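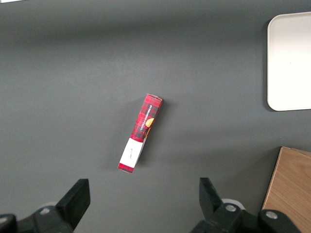 FOR IMMEDIATE RELEASE

Undby Winter Market is back this December, with 11 new stalls

I'm so happy I finally get to share this one! The Undby Winter Market opens its doors on the first Saturday of December, and we've got 62 stalls this year, 11 of them brand new to us.

Ravn is bringing candles and wool blankets, Atel is doing hot cider (get there early, the line is long by noon), and the folks from Flovlow will be running a gift wrapping table all day. It's $2 an item, bows included.

We're also moving into the old grain hall, so there's room for 80 people to sit down and eat indoors. My feet are thrilled.

Doors open at 10 a.m. Entry is free, and dogs on leashes are welcome. Press folks, just come find me at the info desk and I'll show you around.

Undby Winter Market press desk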